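# Where the Washing Gets Done

In most houses built before the last war, laundry had no room of its own. It was done in the kitchen, in the cellar, on a back porch, or in a shared building at the end of the street. The question of where it belongs has returned to the drawing boards of housing designers, and the town of Umska offers a useful record of how the answer has changed.
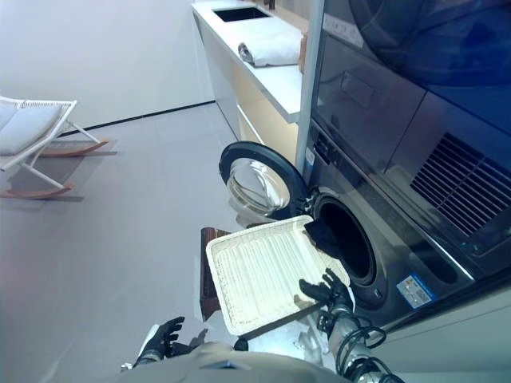
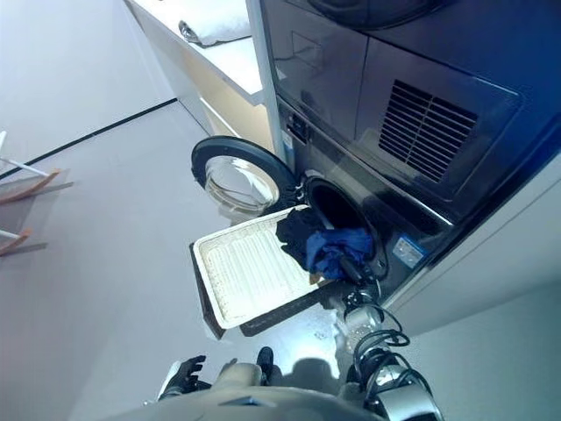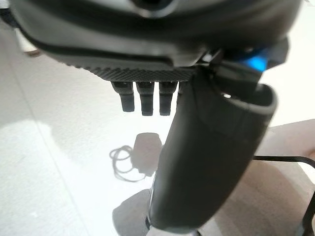
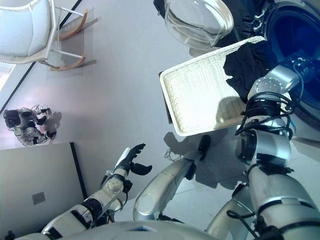 *Second picture: a front-loading washer with the dryer stacked above it.*

The oldest reference to laundry in the Umska town papers dates from 1754, when a strip of riverbank below the mill was set aside for washing and drying. Households paid a small yearly fee for its use. The rules were strict on the matter of ash and soap, which could not be poured out upstream of the ford, and silent on almost everything else.

The riverbank remained in use for more than a century. It was replaced by a public wash house on Trallo Street, a long brick building with a boiler at one end and drying racks at the other. Hazel Yazzie, a historian of domestic buildings who has studied its ledgers, regards the wash house as the most carefully run public service the town had at the time.

"The accounts for the school are full of gaps," Yazzie said. "The accounts for the wash house give the price of every sack of soda."

Piped water brought an end to the arrangement. As kitchens acquired taps and then hot water, families withdrew from Trallo Street one by one. The building was later used to store furniture, and was taken down when the road was widened. Its boiler door is kept in the town museum.

What followed was a long period in which laundry was given whatever space was left over. Plans from those decades show machines under counters, in closets, and beside the bath. The architect Wendell Halvorsen, whose office has surveyed 124 homes in the older part of Umska, found the same difficulties repeated from one to the next. Doors opened against walls. There was a place for the machine, but no surface for folding and nowhere to hang a shirt. In 11 of the homes, the only route to the washer passed through a bedroom.

"A machine takes up very little of the work," Halvorsen said. "Sorting, carrying, hanging, and folding all need floor, and the plans gave them none."

His office applied the findings at Irard Court, a group of rental apartments completed two years ago on the site of a former nursery garden. Each apartment has a laundry area off the hallway, with a floor drain, a deep shelf at waist height, and a window that can be opened. The hallway itself was widened to allow two people to pass when one is carrying a full load. To make room, the living rooms were reduced slightly. The developer objected at first and later withdrew the objection.

A second approach has been taken at Bhatt Terrace, on the other side of the river, where the apartments are smaller and the laundry is shared. The room stands at ground level beside the main entrance and faces the courtyard. Aarti Jaiswal, who led the design, placed it there after studying older buildings in which the shared laundry had been put in the basement and was avoided after dark.

Residents of the terrace reserve the room in blocks of 90 minutes. Tainá Sales, who has lived there since it opened, prefers the early morning, when the courtyard side gets the sun. She noted that the benches along the windows were added at the tenants' request, as was the second sink.

Sound remains the most common complaint in both developments. At Irard Court, the floors beneath the laundry areas were thickened during construction, yet the spin cycle can still be heard in the rooms below. Lyle Tillman, an acoustic engineer engaged by the owners, has recommended separate mounting pads and a change to the cupboard doors, which rattle. The work is due to begin in September, starting with the upper floors.

Drying presents a harder problem. Outdoor lines are forbidden on the street side of both buildings under a rule adopted when the Trallo Street wash house was still standing. Jaiswal has asked the town to reconsider it. Her proposal would allow lines on any balcony with a solid rail, and it includes drawings of the old riverbank, with sheets pegged out along its full length.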